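Moving the jigsaw library

I have been putting off writing about the jigsaws until the move was finished, and it is finished apart from one box, so I may as well start.

For anyone new, the Dultdale jigsaw library is a swap shelf that got out of hand. Idun Söderlund began it with the puzzles her aunt left her. You borrow one, you bring it back, and if a piece is missing you put a note in the lid. It used to live in two cupboards in the back corridor of the reading room, and in February we were told the corridor was wanted for coats. We now have a proper set of shelves upstairs, on the Miltow side of the building.

At the last tally there were 277 puzzles. Most are 1,000 pieces. The 500s go out most often, and the 2,000s hardly go out at all, which is a pity because some of them are the best we have. I think people look at the size of their table and lose heart. I did a 2,000 of a harbour last winter on a sheet of hardboard that slid under the bed, and it took me seven weeks. The sky alone was two of them.

Sorting before the move was the slow part. Idun wanted them arranged by picture, so all the steam trains together and all the cottages together. I wanted them by number of pieces. We went with number of pieces, then picture within that, and a coloured dot on the end of each box: green for 500, yellow for 1,000, red for anything larger. The children's ones have no dot and sit on the bottom shelf. I wrote the titles on the short ends as well, as half the boxes only have them on the long side and you can't read those once they are stacked.

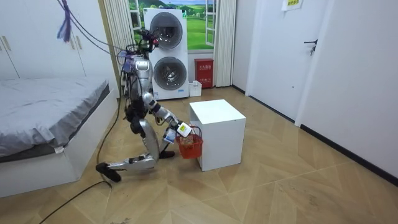
Kneeling on the herringbone floor.

The other job was checking for missing pieces. We did not do all of them. You can't, not without making up every puzzle in the place. What we did was weigh them. Edit Fülöp lent us her kitchen scales, and if you have two puzzles from the same maker with the same number of pieces you can weigh one against the other and see whether there is a large gap. It won't find a single lost piece. It did find a box of Alpine meadows that was short by a good handful, and those turned up in with a cathedral.

The notes in the lids are the part I like best. One says "missing one bit of goose". Another says "all here, but the dog has had the corner". The oldest is in pencil and says only "dull", and having borrowed that one I agree with it. We have kept them all, and when a lid was too far gone to save I cut the notes out and taped them to the new one.

Boxes are a problem generally. The corners split and then the lid won't hold. I have tried brown paper tape, clear tape and cloth tape, and cloth is the one to use. Clear tape goes yellow and lifts. If a box has gone completely, the pieces go in a zip bag inside a plain box with the picture glued on top. Please don't use elastic bands. They perish and stick to the card, and I spent most of a Tuesday picking bits of one off a picture of Magbanua market.

A few people have asked about giving us puzzles. Yes please, but we can't take any with no picture at all, and we have enough thatched cottages. Wooden ones are welcome. So is anything odd. The round one Edit brought back from Stonska has already been out four times.

Borrowing is the same as before. Write your name and the title in the book, cross it out when you return it, and put the box back by its dot. There is no time limit, although whoever has had the lighthouse since last summer might like to know there is a queue for it.

The box I mentioned at the top is loose pieces. There are a couple of hundred, swept up from the bottom of the old cupboards, and they are in a biscuit tin beside the book. If you are stuck for one piece, have a look in there first.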